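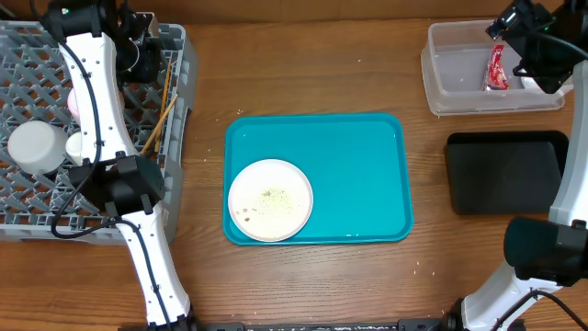
Plate segmentation drops out when the plate sits on the teal tray
Posted by Refugio Xolalpa in Perception

I'm running a two-arm table clearing task and the plate mask keeps disappearing between planning cycles. Cups and dishes go in the rack, trash goes in the clear bin, and the arms plan separately from one shared camera at the head position. Segmentation is the stock model in Bidideo with depth fused afterward. On bare wood the white plate is fine. On the teal tray, with some food left on it, I get either one mask covering plate and tray together, or the plate mask with a hole where the yellowish smear and the green and brown specks are. Then the grasp planner picks the edge of the hole as a rim. It also proposes grasps on crumbs, both on the tray and on the table above it. I raised the confidence threshold and lost the chopsticks against the rack, so I put it back. Is there a setting for this or do I need to retrain?

Mavis Delacroix
You don't need to retrain for the hole. Fill interior holes in the mask before it goes to the grasp planner. A dinner plate has no real holes, so you lose nothing by doing it for that class. Do not turn it on globally or it will fill in the lattice of your dish rack, and then the planner treats the side of the rack as a solid wall.

For the crumbs, set a minimum mask area per class and leave the global confidence alone. Ours is set at the table plane after projection, so it is in real units and doesn't change when the camera height changes. Thin things like chopsticks need their own rule. I filter those on length only.

The merged plate and tray is a different problem. Your depth fusion probably smooths across the plate rim. Look at the smoothing kernel. If it is 20 pixels wide, try 8. You will get a noisier table, but plane fitting handles that. Then fit an ellipse to the outer contour of the plate and take grasp candidates from the ellipse instead of the raw mask edge. We did this on the Juhl cell in May and the planner stopped picking points inside the plate.

One more thing to check is when you take the image. If an arm is over the rack or the bin, whatever is under the gripper is going to be partly hidden. Cache the last good mask for objects in the rack and only update it when the arm reports it is parked.

Sivaprasad Acharya
Try a different tray. Seriously, a dark one worked for me.

Chun-hung Tai
Agree with Mavis on hole filling, but I would be careful with caching. If you cache masks in the rack and the other arm bumps something, the planner is working from old data. I put an expiry of 3 planning cycles on mine and force a fresh look after that – it costs a little time per pick.

Also check the clear bin. Depth through translucent walls is bad on every sensor I've tried, and a wrapper standing up against the inside wall can come back at the wrong distance. I stopped trusting depth there. I enter the bin as a fixed box in the collision scene and only use the color image to find what is inside it.

Refugio Xolalpa
Kernel was 20. With it at 8 and hole filling on for plates only, plate and tray now come out as separate masks. The ellipse fit is next. I haven't touched the bin yet, but I do see wrapper points landing outside the wall, so I'll add the fixed box.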